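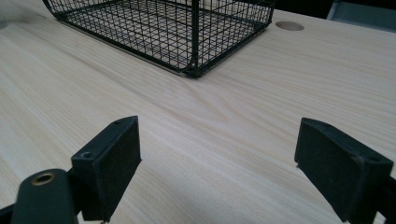
Séance 3 — Retour sur la visite chez Skolwood
Notes de cours, module Automatisation et manipulation
Mis en ligne le 9/1/25

Bon, comme promis, je mets au propre ce que j'ai griffonné pendant la journée portes ouvertes de Skolwood, avec ce que je vous ai raconté un peu vite à la fin du cours. Ceux qui étaient du voyage peuvent sauter le premier paragraphe, les autres ont tout intérêt à lire jusqu'au bout, je m'en servirai pour le TD !

Skolwood occupe deux étages d'un ancien entrepôt. En bas, les cellules robotisées classiques, avec carters et barrières. En haut, l'atelier Maltuvia, et c'est là que j'ai passé presque tout mon temps. Maltuvia, c'est le nom de leur projet de manipulation d'objets courants : on prend des choses banales, on les pose sur une table, et on enregistre des gestes faits à la main avec une pince portative munie d'une caméra. Pas de bras au bout, c'est la personne qui tient la pince et qui fait le mouvement. Les enregistrements servent ensuite à entraîner un vrai bras, qu'on nous a montré dans la salle voisine.

Le poste de démonstration

J'avais imaginé quelque chose de beaucoup plus compliqué. On travaille sur une table claire, avec un panier en grillage noir posé dessus, et la pince vient au ras du plateau. Vue depuis la caméra, elle prend une place folle : les deux doigts occupent tout le bas de l'image et le panier paraît loin derrière. C'est une chose à garder en tête quand vous lirez des articles sur le sujet, car le réseau n'a que ce point de vue-là. Il ne voit pas la pièce, il ne voit pas vos épaules, il voit deux gros patins noirs et ce qui se trouve entre eux.

Les patins, parlons-en. La face intérieure est recouverte d'une matière noire et mate, genre caoutchouc ou mousse (je n'ai pas noté la référence, mea culpa). La poussière s'y dépose, on distingue très bien les petites peluches. J'ai demandé si ça jouait sur l'adhérence. Réponse de l'équipe : oui, un peu, surtout avec les objets légers et lisses, et ils essuient les patins au début de chaque série. Notez-le, c'est typiquement le paramètre qu'on oublie dans un protocole.

Pourquoi un panier en fil ?

La question est venue du groupe et elle était très bonne. Un panier grillagé est pénible pour la vision : on voit la table à travers les mailles, donc le fond et l'objet se mélangent. Un algorithme de segmentation un peu naïf va hésiter sur les contours, ou découper le panier en morceaux. Pour la profondeur, c'est pire. Selon le capteur, les fils fins disparaissent purement et simplement du nuage de points, et le robot croit qu'il peut passer tout droit.

Côté préhension, il y a aussi de quoi discuter. Où pincer ? Le montant d'angle est plus épais que le reste et c'est le candidat naturel, mais il est vertical, donc il faut orienter les doigts de part et d'autre. Le bord supérieur se prête bien à une prise par le dessus, à condition que la charge soit répartie. Une maille seule, je vous le déconseille — faites le calcul du moment et vous verrez.

Autre détail qui m'a plu : le bois de la table. Les veines partent en longues courbes et un reflet blanchâtre traîne sur la droite. Pour nous c'est du décor. Pour un suivi de points d'intérêt, c'est de la texture, et de la bonne, alors qu'un plateau blanc uni n'offre presque rien à accrocher. Même le petit rond encastré dans le plateau, près du panier, peut servir de repère fixe.

Les chiffres qu'on nous a donnés

La campagne en cours compte 3 293 enregistrements. L'objectif du premier lot était de 1 000, et il a été atteint en novembre. Trois personnes se relaient à la pince, ce qui introduit des différences de style : l'une approche lentement, une autre corrige beaucoup en fin de trajectoire. J'ai trouvé ça passionnant ! On a longuement parlé de savoir s'il fallait lisser ces différences ou les garder. L'équipe les garde. Moi, je suis partagé.

Le tri des essais se fait avec Firari, leur outil interne, qui signale les séquences trop courtes et celles où la caméra perd le suivi. Les démonstrations destinées au public sont préparées avec Jitpraphai, un atelier partenaire qui fabrique les pièces de rechange des pinces.

Pour le TD

Travail en binôme, deux pages maximum, schémas compris.

Proposez une stratégie de prise pour un panier grillagé vide, puis reprenez-la pour un panier chargé d'un seul côté. Précisez l'orientation des doigts et l'ouverture nécessaire avant l'approche.

Dites ensuite ce que la caméra embarquée voit encore une fois les doigts refermés, et ce qu'elle ne voit plus. Un croquis à main levée me va très bien.

Relisez aussi le chapitre sur les occultations, on en aura besoin. Les rapports sont à déposer sur l'espace du cours, en PDF s'il vous plaît (la dernière fois j'ai reçu des formats que mon ordinateur refuse d'ouvrir).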